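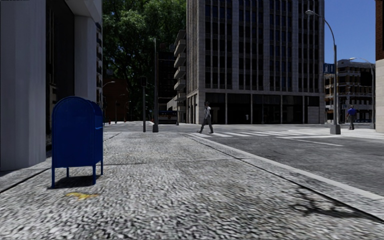 Home Explore Notifications Profile

1/ Robotics club update! Our delivery bot finally has a brain that lasts a whole block. We named it Torkthorpe and it lives in a simulator for now. My job is the sidewalk part - stay off the curb, keep clear of the blue mailbox, don't roll out while somebody's on the crosswalk. Oi-ling Tam does the maps and she is so patient with me.

12 replies · 40 likes

2/ First tries were rough. I gave it 24 runs last night and only 6 made it to the corner (the rest hugged the wall and sulked). Dropped the top speed, gave it more room on the left, and wow, much better!

3/ Next up is following distance. When there's a person ahead going the same way, like the police officer in the white jacket, I want it to hang back and match their pace.

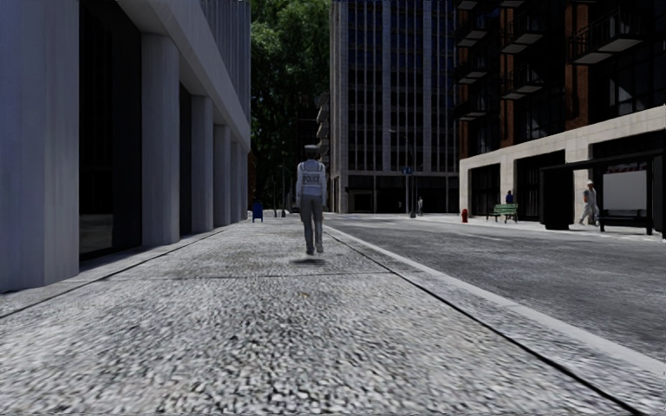
4/ To do before the Rornoteck meet

Fix the turn at the corner, clean up my code, beg Oi-ling for one more map. If anyone's done smooth braking in a student sim, please message me!

3 replies · 24 likes

Last updated 17 Feb 2024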